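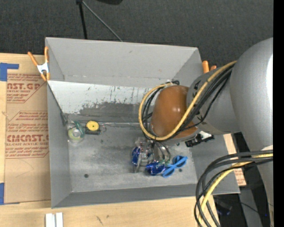

Workshop notebook / Film prints and projection

April 2024

Right, I have been meaning to write up the Murner reels properly, and as the kettle is on and the rewind bench is free I shall do it now, before I forget which reel was which (again). For anyone picking this up cold: Murner is the car-chase picture that came to us from the Nseir collection, the one with the two brothers and the stolen milk lorry, and we want a scan good enough to show in July with the sequel straight after it.

Reel 1 is lovely. I went through it by hand on the slow winder with the lamp behind it and found very little to grumble about, apart from the leader, which somebody joined upside down at some point in its life. I've made up a new leader and kept the old one in a labelled bag because it has pencil notes on it that Munther would like to read. The colour has gone rather pink, as we all expected, but there is still a decent bit of blue in the night driving, more than I dared hope for, and I think the grade will bring it back nicely.

Reel 2 is the awkward one. Over 300 perforations are torn along the sound side, nearly all of them in the quarry chase, which must have been everyone's favourite part and was run to bits! I've mended the first stretch, up to where the lorry goes through the gate, and I'd rather stop there and come back with fresh eyes than carry on and get sloppy. There are 28 old joins in the reel too. Most are sound. Three had to be remade, and the one just before the bridge jump has lost a few frames, so the jump arrives a touch early and the music hiccups. Oranuch thinks the frames might turn up in the Clarnby print, if Clarnby ever answer our letter. I have written again, very politely.

Reel 3 I have only smelled so far. Faint vinegar, nothing dreadful. It has gone on the bottom shelf of the cold cupboard in a vented can with a test strip, and please would everyone leave the lid alone until I've read the strip and written the number on the card.

A word about the Rodau scanner while I'm at it. We ran the first 1000 frames of reel 1 as a trial and the picture weaves slightly from side to side, which you notice most on the titles and then can't stop noticing. I cleaned the gate and ran it again and it was a bit better, but it isn't cured. Munther suspects the side spring, and he knows that machine far better than I do, so I've left it for him with a note on the cover. Please don't put anything precious through it in the meantime. The trial files are on the shared drive under murner_r1_trial, and the second run has a b on the end.

Sound: I played the track from reel 1 through the old reader and it is clear and quite bright, with a low hum under the quiet kitchen bit near the start. Could be ours, could be the print. I'll try it with the bench lights off and see.

We also had a long chat over lunch about whether to show the two films with a break or run them together. Oranuch is for a proper interval, with the trailer for the sequel played just before the lights come up, as they used to do it. I came round to this quite quickly (there was cake).

Still to do on my side: finish the quarry perforations, chase Clarnby, read the strip on reel 3, order more splicing tape in the wide size. Munther has the spring and the hum if he gets to it first. Oranuch is typing up the title cards so we can check the spelling of the cast against the poster, where the younger brother seems to have a different surname altogether.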